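服の片づけメモ Muliの手持ちグリッパーを借りてみた分

1月の貸出ぶん。脱ぎっぱなしの上着をどうにかする回です。急いで書いてるので順番ばらばら。
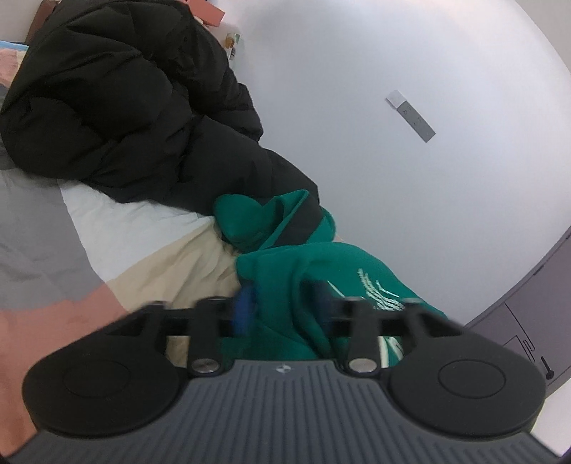

手持ちグリッパーで服の動きを教えるのに、家にロボット本体は必要ですか?

本体は要りません。手持ちのグリッパーで普段どおりに服をつかんで動かし、記録をPlestoに送ると、むこうで腕型のMuli用の動作にしてくれます。本体を借りるのはそのあと、別申し込み。

料金のこと。手持ちキットの貸出は2,000円、返送料はこっち持ち。ここ見落としてた。申し込みページの下のほうに小さく書いてあります。本体の貸出はまた別料金で、時期によって変わるみたいなので省略。

では片づけのコツ。キットを使わない人にも効くところはあるはず。

ベッドの上でやる
床だと腰にくる。テーブルだと袖が落ちる。ベッドがいちばん楽でした。ベッドカバーはピンと張っておく。たるんでると服といっしょにカバーまでつまみます。何回もやった。色が何色も入ったパッチワーク風のカバーだと、似た色の服がまぎれて自分の目でも見つけにくいことがある。うちの緑のパーカーは平気。グレーのTシャツはだめ。

重ねたまま始めない
中綿のジャケットとパーカーを一緒に放り出してある場合、かさばるほうを先にハンガーへ。黒い中綿の服は下に何か隠れてるとまず気づかない。靴下、マフラー、前に子どもの帽子も出てきました。先にどかしてから薄いもの。面倒でもこの順。

パーカーはフードから
フードのてっぺんじゃなくて付け根、首のうしろの縫い目をつまむ。生地が重なって厚いのですべらない。持ち上げて一回ふる。袖が勝手に下がる。そのまま背中を上にして置く、袖を内側、すそを折る、最後にフードをかぶせる。フードを先に折り込むと真ん中がこぶになって引き出しが閉まらないです。

プリントのあるところはつままない。指先のゴムっぽい面で強くはさむと文字がよれそうで怖い。無地のところを探してください。手でたたむときも同じ、プリントの上に折り目をつけない。

ジッパーとひも
ジッパーは上まで閉めてから。開いたままだと左右がずれてたたみ上がりが斜めになる。フードのひもは中に入れておく。出てると指の間にからむ。一度からんで、ほどくのに時間食いました。

中綿ジャケット
たたまない。つるす。どうしても引き出しに入れたいなら、ジッパーを閉めて、すそから首にむかって空気を押し出しながら巻く。グリッパーでつまむときは、ふくらんだところより縫い目の線。ふくらみをつかむと中でにげて、持ち上げた瞬間にずるっと落ちる。襟のタグのループに指先を通すのが確実でした。片手でもできる。

つかみ方全般
・ゆっくり閉じる。はやいと布が指の外ににげる
・つまんだら一拍おく。持ち上げるのはそれから
・布の端から少し内側。端ぎりぎりは落とす
・離すときは置いてから開く。空中で開くと形がくずれてやり直し
・手首をひねりすぎない。翌日痛い

最後のやつ本当に。グリッパーはそこそこ重さがあるので、最初から長くやらないこと。私は朝の洗濯物のぶんだけにして、夜はさわらないようにしました。肘を体につけると少しまし。

部屋の明るさ
カーテンは開ける、天井の電気もつける。暗いと記録のほうで弾かれます。一度731番のエラーが出て、何かと思ったら「明るさ不足」。説明書のうしろの一覧に載ってます。電気をつけたら消えた。真っ白な壁のそばは照り返しで逆に明るすぎることがあるので、ベッドに背をむけて立たないで壁側をむく、と説明書にはある。うちではあまり差がわからず。

枕元は空けておく
箱とか小物を置いてると、袖がひっかかって落とす。ベッドの頭のほうに物を置きがちな人は、始める前に全部かごへ。終わったら戻す。戻さないと今度はかごが散らかる。

ほかと比べて
Stillbridgeのたたみ板も前に使ってました。Tシャツだけならあっちのほうがはやい。板の上に置いてぱたぱたするだけ。フードつきと冬物は苦手で、厚みでふたが浮く。Tシャツが多い家は板、上着が多い家はMuli、くらいの分け方でいいと思う。両方は置き場所がない。

Dranotierというところも似た貸出をやってるそうですが、使ってないので書けません。使った人いたらコメントください。

問い合わせの返事
Plestoのサポートにつまみ方のことをメールしたら、Craig Haldaneさんという人から翌日返事がきました。翻訳っぽい日本語だったけど中身はちゃんとしてた。失敗した動きも消さずに送ってください、落としたところから拾いなおすのも役に立ちます、とのこと。それまで失敗はぜんぶ消してたので損した気分。これから借りる人は消さないで。

それと指先のパッドの予備が2組入ってるはず、とも書いてあった。うちの箱には見あたらず。緩衝材のうらにテープでとめてありました。捨てるとこでした。

手入れ
指先は乾いた布でふく。毛玉とほこりがすぐたまる。たまるとすべる。ウールのあとは特に。アルコールは説明書で禁止になってるのでやめておく。ピンのところに糸くずがからんだら、電源を切ってからつまようじで。ピンセットは傷がつきそうで使ってません。

借りてよかったか
服をたたむ時間は減ってません、いまのところ。むしろ増えた。自分でやってるんだから当然。ただ、自分がどこをつまんでるか気にするようになって、素手でたたむのがうまくなった。引き出しもきれいに閉まる。本体がくるまでの練習と思えば2,000円は高くないです。本体を借りる予定がない人には、うーん、すすめにくい。

不満は箱。返送のときに元どおり入らない。開けるときに写真を撮っておくくべき。あとケーブルが短い。充電しながらは使えないと思ってください。

次はタオルとシーツの予定。シーツはひとりだと無理な気がしてますが一応やってみます。靴下のペアは先に試して、やめました。小さすぎて手のほうがはやい。

追記 ハンガーはすべり止めつきの細いやつが合います。太い木のハンガーだと襟をくぐらせるときに指先があたって、片手では入れにくかったでいす。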